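Flarnia, episode nine: the one with the lighthouse

Tue 16 May

I had meant to write this up last night, but I watched the episode, sat on the sofa for a good ten minutes while the credits music went round in my head, and then watched the whole thing again. So you're getting this a day late, with a cup of tea gone cold beside me, and I'm sorry for that, but not very sorry, because I think this is the best half hour Flarnia has given us so far.

If you're only just joining me, I've been writing about this series week by week since the first episode, and I was rather rude about the opening three. I thought the ferry business went on far too long and I couldn't tell the two sisters apart until one of them cut her hair. I take most of that back now. All those slow shots of the crossing, with hardly a word said, were teaching us how far the island is from everything, and when the younger sister stands on the jetty this week and watches the boat go without her, you feel every bit of that distance. It wouldn't have worked in episode two. I wouldn't have cared!

(There will be spoilers from this point on, so off you go if you haven't seen it, and come back when you have.)

The plot, such as it is, can be told quickly. The lamp has failed, the keeper is in bed with a fever, and the sisters have to climb up and keep it turning by hand through the night. They haven't spoken properly since the festival. They still don't, for a good long while. What we get is the two of them taking turns at the crank, counting under their breath, and passing a blanket back and forth without looking at each other. I loved the counting. The older one counts in the island dialect and the younger one in the mainland way she picked up at school, and somewhere around the middle of the night the younger one slips and uses the old numbers, and her sister stops for a second and then carries on. The subtitles don't mark it at all, so I only caught it on my second go, and then I had to get up and walk about the kitchen a bit.

I want to say something about the drawing as well, as I've grumbled about the backgrounds before. Yau have always been a studio that puts its money into faces and leaves the scenery to look after itself, and there have been weeks when the village looked as though it had been painted on a Friday afternoon. The lamp room is another matter altogether. The light passes over the sisters every few seconds, and each time it comes round they've shifted a little, so that you seem to be watching them move closer in a string of still pictures. I don't know whose idea that was, but I hope they were bought a very good dinner.
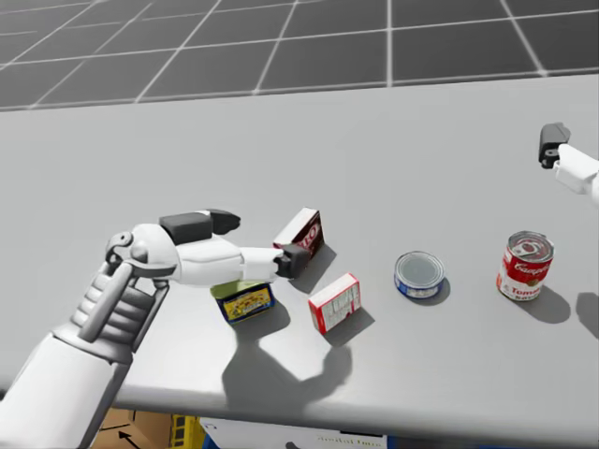

One of the regulars in the comments wrote last week that the older sister had become impossible to like, and that no amount of sad piano was going to bring her back after what she said at the festival. I've been turning that over ever since. I did see the point at the time, because it was a horrible thing to say, and the series let it hang there for two whole episodes without giving her so much as a guilty look. But I think this week answers it, and without the piano too, if you noticed. She doesn't say sorry. She takes the last turn at the crank when it's plainly her sister's turn, and lets her sleep, and there's that long shot of her hands in the morning. I'd be very interested to know whether that was enough for you, dear commenter. It was for me, though I'm soft about these things and I always have been.

What I'm less sure about is the keeper. We've now spent nine episodes being told that he knows something about their mother, and every time he's about to say it he coughs, or a gull gets in, or the kettle boils over. The fever felt like one more way of keeping him quiet. When he muttered her name in his sleep I'm afraid I groaned out loud. I do want to know, of course I do, but there's a limit to how many times you can be shown a shut door, and I'd much sooner they told us next week and spent the rest of the series on what the sisters do about it.

In the original comic (which I've been reading slowly, in the Misex edition with the lovely rough paper) the keeper is hardly in this part at all. The lighthouse chapter is short and almost wordless, and the crank isn't there, so the sisters simply sit up and watch the lamp in case it goes out. I went back and read it this morning. It's very fine in its own way, but I think the series was right to give them something to do with their arms. You can't animate two people waiting, or you can, but not for that long.

A few odds and ends before I go. The ending song has changed, and I like the new one less, though I said that about the first one as well and ended up humming it all through December. The goat is back, thank goodness, if only for one shot on the steps. And somebody has repainted the name on the ferry, which I'm sure means something, because they held on it for ages. It used to be faded and now it's bright blue. Has it been sold? Is that where the uncle's money went? I've been round and round on it and I can't make the dates fit.

For those who've asked where I'm watching, it's on Brurero, which puts each episode up the evening after it goes out. The subtitles are mostly good, apart from the numbers, as I say, and they still can't decide how to spell the name of the bay.

I haven't read ahead in the comic past this point and I'm going to try very hard not to, so please be kind in the comments and keep the later chapters to yourselves. The preview for next week showed the schoolroom, a suitcase and a great deal of rain. I'm hoping the suitcase belongs to the uncle, but I have a nasty feeling it's the younger sister's.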